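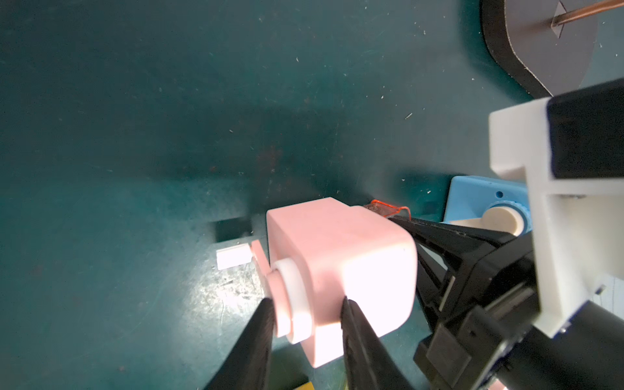
4. Preparing the Work Mat and Laying Out Parts

This section applies to all Lisow bench kits. Complete it before opening the hardware bag.

4.1 Cleaning the mat

1. Remove all parts and tools from the mat.
2. Brush off dust and fibers with a soft, dry brush. Work from the back edge toward you.
3. Wipe the surface with a damp cloth. For smudges, add a drop of dish soap and wipe again.
4. Let the mat dry flat for 2 hours. Do not use a heat gun.

Note: Fine scratches do not affect use. Replace the mat (order no. 328) when a cut goes through to the underside.

CAUTION: Do not use acetone or brake cleaner. Both will soften the mat and can mark plastic parts.

4.2 Positioning the lamp

1. Set the lamp to the left or right of the mat, never directly behind it.
2. Tilt the head until glare is clear of the area where you will place small parts.

White parts are hard to see in a glare patch and are easily swept off with the dust.

4.3 Laying out plastic parts

1. Place large parts toward the back of the mat and small flat parts toward the front.
2. Check each part for loose fibers, especially around collars, bosses and thin tabs.
3. Remove fibers with tweezers. Do not blow on the part.
4. Remove any protective film. Lift it by one corner and pull slowly, keeping it low against the surface.

CAUTION: Handle blocks by the body. Thin tabs can snap if used as a grip -- this damage is not covered by the warranty.

Note: Slight graininess on molded faces is normal. Do not sand or polish.

4.4 Before you continue

Compare the parts on the mat with the packing list. If a part is missing, check the inside of the Gemulness tray liner first, then contact Knut Wegener at the parts desk. Go on to Section 5.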